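4.2 What households did with their hubs

Our 20 households were given the same hub, the same bag of plugs and sensors, and the same printed booklet, and were asked to live normally. The booklet ran to more pages than anyone read. By the end of May the hubs had logged 2,959 rule events, by which we mean any moment when a rule was made, changed, paused or deleted. We had budgeted storage for 3,000 and were briefly smug about it.

Most of these events were not the making of rules. They were repairs. A household would write something sensible, such as turning on the hall light at sunset, and then spend the next several evenings adding exceptions for guests, naps, films and the cat. One participant's hall light ended up with so many conditions attached that she went back to the wall switch, and left the rule running "so it wouldn't feel bad."

The kitchen was the busiest room for repairs. Kitchens have many people in them at odd hours, wanting different things from the same lamp. Motion sensors do poorly there, as people chopping onions tend to stand still and are then left in the dark with a knife.

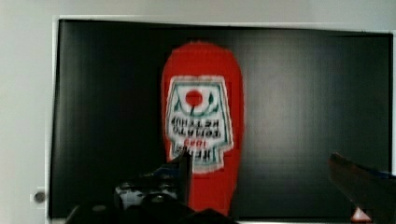
4.3 Voice, buttons and shouting

The hub could be reached by phone, by wall button or by voice. Phones won in the first week and lost in every week after it. Participants told us that unlocking a phone, finding the Pluno app and waiting for it to remember who they were took longer than walking to the lamp. The wall button, which did one thing and did it at once, was the cheapest part in the kit and the only one that drew no complaints.

Voice fell somewhere in between. The Dukari speaker understood room names well enough when one person spoke in an otherwise quiet house. Few of our houses were quiet. Families learned to pause the conversation, address the speaker in a flat and careful tone, and then resume. Two households renamed their dining room to something shorter to spare themselves the trouble.

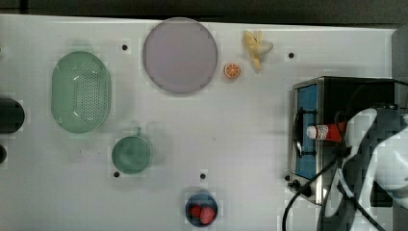
Figure 3. Tabletop with a plate, a colander, a cup and toy fruit.

We coded each spoken command as accepted, repeated or abandoned. Coding was done separately by two of us (Shen and Marwat), who then met to settle the differences. Most of the differences concerned sighing. Shen counted a sigh after a failed command as abandonment, while Marwat held that a person may sigh and still mean to try again. We settled on a waiting rule: if no second attempt followed before the speaker's light went out, the command was abandoned, sigh or no sigh.

Abandoned commands clustered in the evening, and they clustered around scenes. A scene, in the hub's language, is a saved group of settings with a name. People made scenes with enthusiasm and forgot the names almost as fast. "Cozy," "Cosy 2" and "Evening proper" lived side by side on one account, and the three members of that household each believed a different one was the real one.
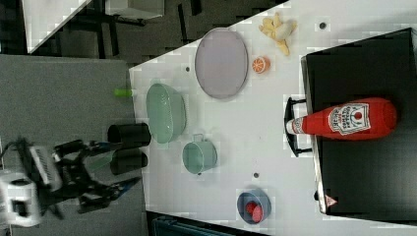 Forgotten names matter more than they might seem to. When a scene could not be recalled, participants seldom looked it up. They made a new one, which added to the list and so to the chance of forgetting. Earlier work on shared controls (Bhutto and Luangrath) predicts that households will appoint one member to keep the list in order. We saw this in a few homes, and the member in question was generally the one who had wanted the system in the first place. The others treated the job as a fair punishment.

The hub does offer to tidy unused scenes by itself. Nearly every household refused. Asked why, participants said they did not want the house deciding what they had finished with, including scenes they could neither name nor describe.

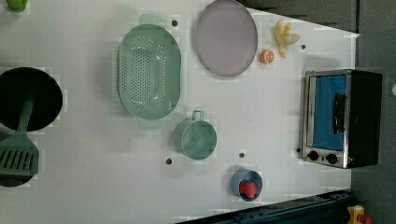
4.4 Limits of the log

The log records what the hub was told and says nothing of what people did by hand. Lamps with their own switches are a particular nuisance: a lamp turned off at the base appears in our data as a fault, and for one household it appears as a fault every night at bedtime. We removed these by matching them against the diaries, where diaries existed. Diary keeping was good at first and then became a matter of conscience.

Drukiseo, who supplied the door sensors, changed the way the sensors report a low battery partway through the study. Reports from before and after the change can't be compared, and we have left battery events out of all the totals given in this section. Yousafzai has kept the raw files for anyone who wishes to try.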